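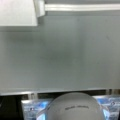

2020年1月5日 家具车间记录

Hutsuliak书柜组(下柜加上架)试装第二次。上次留下的问题是上架背板和下柜台面之间有缝,左边大右边小,右端基本贴死。今天先把下柜四个调平脚重新调过,水平尺横向纵向都看了,再把上架放回去,缝还在。所以问题出在上架本身,左侧板底端锯得不方。

拆下左侧板,用大角尺靠,底端往后斜了不到一毫米。翻了下料单,这块是换锯片那天切的,同一批还有Tilarbridge那张写字台的两块侧板,也要查。下午查了一块,没问题,另一块已经上了底漆,明天再说。

左侧板底端用手刨修,从两头往中间推,免得崩边。修完重新装,缝匀了,一张名片塞不进去。定位销原来打的孔偏松,左边那个换成粗一号的圆木销,重新扩孔,胶先不上,等客户确认门的开向。

樱桃木颜色:两扇门芯板放在窗边晒了一阵,比框料深了一截。框料是后来到的Inberg那批,本来就浅。Thanakorn Saengthong的意见是不染色,让它自己变,一年以后看不出来。我倾向于先把框料也拿去晒一周再上油。两个人没谈拢,先各做一块样板,上同样的油,编号写在背面,挂在油漆间门后。

抽屉:中间大抽屉内宽485毫米,侧板用枫木,燕尾榫。四个角里右后角偏紧,干拼的时候敲了三下才到底,拆开看榫肩有压痕。把尾头两侧各修一刀,再拼就顺了。底板槽深没动。小抽屉内宽316毫米,两只,今天只做到画线,用的是新磨的划线刀,比铅笔清楚,就是在枫木上不容易看见,要侧着光。

导轨:大抽屉按图是木导轨,客户来信又问能不能改成全拉出的金属轨。改的话抽屉两侧要各让出一点空间,面板宽度不动,内宽得缩,等于侧板白做。回信里把两种做法的差价和工期写清楚,让他们自己定。回信之前大抽屉不上胶。

台面:拼板总长1,355毫米,昨晚上的夹具早上拆了。胶线总体平,靠近第三条缝中段有一处错台,手指能摸出来,横向刨了几遍,再顺着纹理走。刨到靠右边那个节子附近有撕裂,换成高角度的刀片,吃刀减小,好多了,剩下的用刮刀收。节子背面灌了环氧,正面先不灌,看干了以后缩不缩。

灯线走线:上架前沿内侧要藏一条灯,线从左侧板后面下来,穿过台面后沿的孔。孔还没打。图纸上孔位离背板太近,跟背板的压条打架,往前挪。挪多少等灯的插头到了量过再定,别照着图打。

库存和杂事:
Dorkitstead的黄铜合页到了31片,单子上是三十二片,少一片,已写邮件。本单够用,不急。
砂纸180目快没了,240目还有一包。
带锯下导轮有响声,加过油没改善,轴承可能要换。换之前别切厚料。
胶的开盖日期请写在瓶身上,现在架子上有两瓶都没写,我把稠的那瓶扔了。

今天含水率没测,测湿仪没电,电池已经放进采购单。

明天:
上底漆那块Tilarbridge侧板用角尺查一遍。
小抽屉开榫。
台面反面刨平,两面都露着放,不要平放在地上。
给客户回信,导轨和门的开向一起问。

补记:晚上锁门前又看了一眼上架,右侧顶线跟侧板接口处有一道细胶痕,擦不掉,上油前记得刮。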